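Bench and table walkthrough, Coseck shared workroom, February
Checked by: Berhanu Birhane

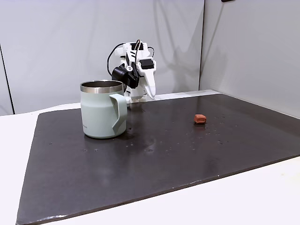 Last round's sheet came back with every box ticked OK and no comments, which I find hard to believe for a room this busy. I went through the same list again and wrote down what I found.

1. Table stable, no rocking
OK. Leaned on all four corners. The sheet says feet were "adjusted" by Shiferaw maintenance. No sign of it that I could find, but it doesn't rock.

2. Mat flat, no curled edges
OK for now. Covers most of the white table. The supplier, Felleo, says these never lift at the corners. We'll see in the summer.

3. Mat surface clean
Pass with comment. The dark finish has a shine to it and I don't trust it to show spills. Wipe it whether it looks dirty or not.

4. Drinks kept off the work surface
FAIL. Pale green metal mug with a handle, standing right on the mat. Open top, no lid. Somebody will tell me a steel mug can't tip over. I have seen one tip over. Lidded bottles only, on the side shelf.

5. Small items put away
FAIL. One small rust-colored cube left out on the right side of the mat. Minor, but it's the size of thing that ends up on the floor and then under a shoe. There is a parts tray. Use it.

6. Cables clear of walkways
OK. Pulled on the floor covers, none moved. The one by the door is held down with tape, and I would like to know who considers that a repair.

7. Outlet and power strip
Pass with comment. Tag 838 is readable. The strip is rated for more than we plug into it, or so the label claims. I asked for the receipt and did not get one.

8. Fire extinguisher
OK. Tag 453, needle in the green. Pin in place.

9. Lighting over table
Not confirmed. Jeltix quoted us $3,394 for new fixtures and says the old ones are "well below standard." They also sell fixtures. I want a reading from our own meter before anyone signs.

10. Exit path
OK. 80 inches between table and door, measured with a tape.

Result: not passed. Items 4 and 5 can be fixed in a minute. Item 9 stays open until I see a number. Please don't tick boxes from the doorway next time.

B. Birhane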